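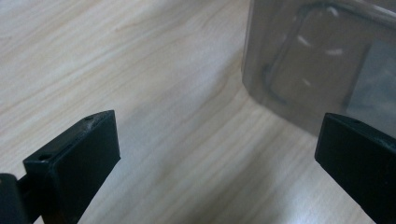

Figure 3. View from the wrist camera with the gripper open over the table. The translucent bin is at upper right, behind the right finger.

4.2 Grasp-width estimation from the wrist view

Okay, so now for the part I spent most of December on. The policy needs to know how far apart the fingers are at every time step, and our first plan was to read that straight off the motor encoder. That worked fine on the bench and badly everywhere else, as the encoder clock drifts against the camera clock and we'd end up with widths that were a few images stale. So I dropped the encoder and went for the pixels.

The fingers are always somewhere near the bottom of the image (see Figure 3), they're black, and they're rigid, so I figured this would take me an afternoon. It took a lot longer! The first version of Plumeck, our tracker, just thresholded for dark blobs in the lower half and measured the gap between them. It fell over as soon as we had dark objects on the table. Version two fits a simple block model to each finger and uses the small round holes in the top faces as anchor points. I like the holes a lot for this. They keep their shape under soft light, and when one is hidden the fit can lean on the finger edges for a while.

We labeled 2626 images by hand to tune the fit (Busisiwe Mokoena did the larger share, and she also caught a sign error in my projection code that I'd been staring past). Another 200 were held out, and I didn't look at those until the parameters were frozen.

Two things still bug me. One is glare. A pale tabletop with a hazy sheen between the fingers is easy, but a highlight on the finger itself pulls the fitted edge inward, and the width comes out too small. The other is see-through plastic. A smoky bin like the one in Figure 3 has a dark rounded outline in its wall, and when that sits right behind a finger the edge detector is happy to grab it. My fix is a bit crude: I throw out any edge that moves against the gripper between neighboring images, over a window of 4 images. The fingers only slide along one axis in the camera view, so anything that drifts with the table gets dropped.

The smoothed width then goes to Flalarlow, our planner, at 20 Hz. If the fit residual is too high we send the last good value plus a flag, and the planner slows the approach until the flag clears. I tried interpolating through the bad stretches too, but it hid real failures from us, so I took it back out. Section 4.3 covers how the flag is used during contact.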